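The Closed Finger Fault

At Clostitz, a two-arm test cell spent most of March on kitchen chores, and most of its stops came from a single fault. The control software, called Kuvum, would report a gripper as open while its fingers were shut. The arm then carried on with its approach and pushed two closed fingertips at whatever it had been told to pick up.

Clear plastic made matters worse. Depth sensing is weak on transparent walls, so the planner could place the side of a container several millimeters from its true position.

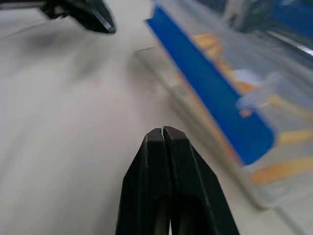
The fault was traced to a timing error. Finger position was read over a shared cable, and when both arms moved at once, a reading could arrive up to 60 milliseconds late. Kuvum accepted the old value without checking its age. Of 1000 logged grasps, 4 were started with the fingers in the wrong state. None tripped the force limit — the threshold had been set for heavier parts at the Brendale plant and never lowered.

The second problem was shared space. Each arm planned its own path, and the zone between them was guarded by the same late readings.
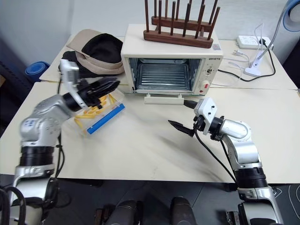 Both arms at work near the toaster oven, with the pasta container at left.

The repair took about 2 weeks. Readings now carry a time stamp, and an expired one halts both arms. The force limit has been reset for light containers. A sister cell, Sultana, still runs the earlier release at reduced speed and will be updated after its next inspection.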